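Search this blog
Search

Posted by Kianoush Arabzadeh in September

So I've gone and joined another fantasy football league, which makes three, and my wife has stopped asking how they're going. This one is run by my mate Isauro Beltrán from his kitchen in Brilau and it's all done on an app called Ustero. I'd never touched it before August. I've now had a few weeks of fiddling with it on the bus and I've got opinions!

First thing, the draft. Ustero does a slow draft if you want one, where everybody gets a few hours to make each pick, and I loved it. We had people on night shifts, people with babies, one chap on a boat, and it still got done. My phone buzzed at ten to six in the morning to tell me it was my turn and I took a left back, half asleep. (He's been brilliant. I'm taking full credit.) The squads are 18 players, bigger than I'm used to, so by the end you're scraping about for third-choice keepers and lads who've just come back from a loan.

The search is the weak bit. You type in a surname and it gives you everyone who's ever had those letters in that order, and the ones who've retired come up first half the time. I spent a whole lunch break trying to find a midfielder and gave up and got him through the club page instead. There's a filter, tucked behind a little arrow at the bottom, but it forgets what you picked as soon as you go back a screen. Please fix that, whoever you are.

Transfers are much better. You start with a pot of 2,000 coins for the season and you bid blind against the rest of the league, and everything goes through at four in the morning. I blew 200 in the first week on a striker who then pulled his hamstring in the warm-up. Isauro bid 12 less than me and hasn't let me forget it. I like that you can see the losing bids afterwards, it's very nosy and it starts arguments in the group chat, and that's what a league is for as far as I'm concerned. 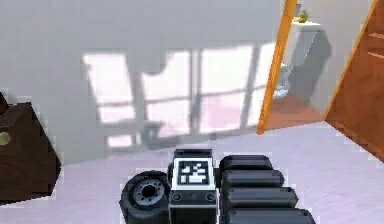 The live scores lag a bit. I had the match on in the front room last week and the goal came up on Ustero a good minute after I'd finished shouting. My other league is on Wetodine and that's quicker, but it's so full of adverts that I open it, wince and shut it again. Swings and roundabouts.

Anyway, I'm fifth. My team's called Hinojosa Rovers after the café where I do my line-ups, and we've got Isauro's lot next, with my best defender suspended and two others doubtful. I've got a bid in for a winger tonight and I'm not saying who, because he reads this. If any of you know how to turn off the trumpet noise when a bid fails, leave me a comment please, it went off in the dentist's.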